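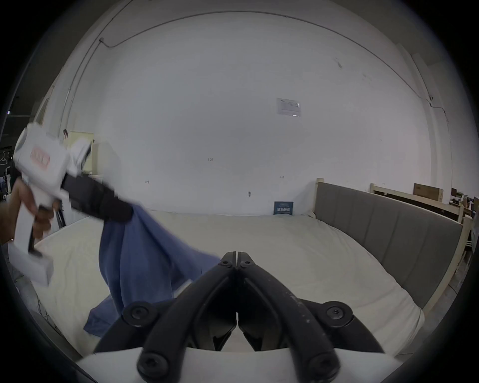

Kandine open day recordings

README

Summary
Recordings made with hand-held grippers during the June open day at the Kandine site. The task is cloth handling on and over a bed. Release 2 contains 300 episodes from 11 operators, all of them visitors who had a short briefing beforehand. Staff recordings are kept in a separate release.

Task
The operator works at the bedside with a hand-held gripper in each hand. A cloth is picked up, opened out over the mattress and set down. Folding is optional and is flagged in the episode notes. Cloth colour varies between episodes.

Contents
episodes/ -- one folder per episode, video and gripper opening width
notes.csv -- operator code, cloth code, fold flag, remarks
calib/ -- lens calibration, one file per gripper
splits/ -- train and held-out lists, divided by operator

Recording
Video is wide-angle and is supplied without distortion correction. The dark circular border has been left in; crop it or mask it as your pipeline requires. Left and right streams share a clock. Gripper width is logged in millimetres, zero at fingertip contact.

Known issues
Fast arm movement blurs the cloth and the opposite gripper. 70 episodes carry the remark "blur" in notes.csv and have not been removed.
Operators were new to the tool. Expect hesitations, dropped cloth and repeated grasps.
The background is the same room throughout -- models trained on this set alone should be tested elsewhere before any claim is made about other rooms.
Trigger travel was not normalized between grippers.

Changes from release 1
Operator codes corrected. Brumitz loader script replaced by the Komell one. Old folder names still resolve.

Use
Research and teaching. Cite as "Kandine open day recordings, release 2". Report errors through the Lauritsen tracker with the episode folder name.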